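Barta Nesting Bowls: Gallery and Notes

Page last revised 01/09/2024. Text by Marina Karamanlidis, layout by Lefteris Karamanlidis.

The bowls listed on this page belong to the Barta line sold by Dirkia from its Widville shop. Color is assigned by size within a set, and replacement pieces are ordered by color name only. The notes cover sorting, stacking and storage. Prices are on the order sheet. The shop catalog number for the mixed set is 2,055.

Sorting before stacking
Bowls are laid out separately and checked at the rim before they are nested. A chip at the rim will mark the inside of the next bowl up. Checked pieces go straight into the stack; chipped pieces go back to Widville with the order slip. 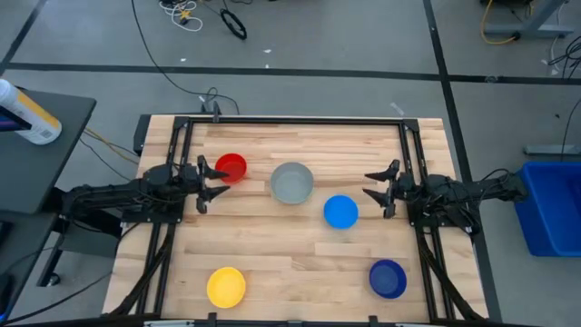

Stacking order runs from the widest bowl at the bottom to the narrowest at the top. Sizes should be compared with the bowls side by side, as depth can mislead when they are viewed singly. Red is the smallest of the group on the butcher-block top and goes in last. Gray is larger than red and goes in before it. The two blues are listed separately on the order sheet: "blue" is the bright one, "navy" the dark one. Yellow is a shallow shape and should be tried in the stack before the set is boxed.

Shelf storage
A shelf 40 cm deep takes the full stack with room for a hand behind it. Leave a paper liner between bowls if the stack will stand for more than a week. Do not store plates on top.

Washing
Hand wash, or machine wash on the upper rack at 65 °C or below. Dry fully before nesting. Stimumier powder left a film on the darker colors in our July wash test and took 3 rinses to clear.

Replacements
Give the color name and the catalog number of the set. Navy is out of stock at Widville. Orders for it are held and shipped with the next delivery.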